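The Desk Boxes, Page Two
Posted 2020-05-14 by Domingo Barrientos

Welcome to the second page of my small gallery of desk boxes. On the first page I showed the boxes from Girkcombe, where I have my workshop. Now I continue with the organizers: boxes with open compartments on top and drawers in the front, made for a desk, a kitchen shelf or a sewing corner.

I should say first that I am not a professional cabinet maker. I worked in an office until 2000, and after this I started to build boxes for my family, then for neighbors, and later for people who wrote to me. There are now 181 boxes in my notebook, each with a number and the name of the owner. Many of them are simple. I like the simple ones more, and I think the owners like them more too.

Most of my organizers are in light wood with no stain. Dark stain looks rich on the first day, but on a desk it shows every scratch from a key or a pair of scissors. With light wood you sand the place a little, put some oil and forget it. I sand by hand up to grit 400 and I stop there. Some people go higher. I tried it for one box and I could not feel a difference with my fingers. 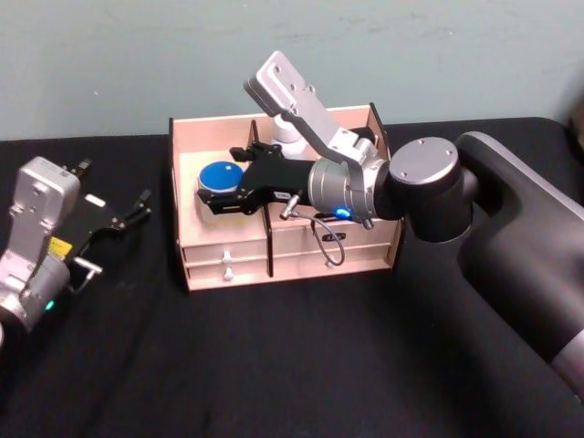
The question I get most often in letters is how wide to make the compartments. My answer is always that you must first collect the things you want to keep in the box, put them on a table and look at them for some days. People plan for pens and then they have jars, round tins, tape and a bottle of glue. Round things need more room than you think. It is not enough that the jar goes in, your fingers must also go in beside the jar, or you will have to turn the whole box over to take it out. I learned this with the box I made for my sister in Holroyd, and she reminds me of it every July when I visit.

Tall things I put in the back and short things in the front. If the tall things are in the front, you have to reach over them each time, and sooner or later something falls. For the same reason I do not like a high front wall.

About the drawers. I leave a gap of 2 millimeters on each side, a little more if the house is humid. The drawer should move with one finger. If it needs a pull with the whole hand, the light box comes forward together with the drawer, and then you are holding the box with one hand and opening with the other. Small pads of felt under the corners help with this also. I buy the felt at Tella, the fabric shop, where they sell me the end pieces for almost nothing.

The knobs are a matter of taste. I turned my own for some years, then my lathe became old and now I order them from Bemau. They arrive without finish and I oil them together with the box, so the color stays the same.

The next page will be for the boxes with lids. I still have to find the hinges for two of them, so please be patient. If you have one of my boxes at home and it has a number under the bottom, please write to me and tell me which one it is. In the early years I did not always note where they went, and I would like to fill the empty lines in the notebook.

Back to page one
Next page: boxes with lids (in preparation)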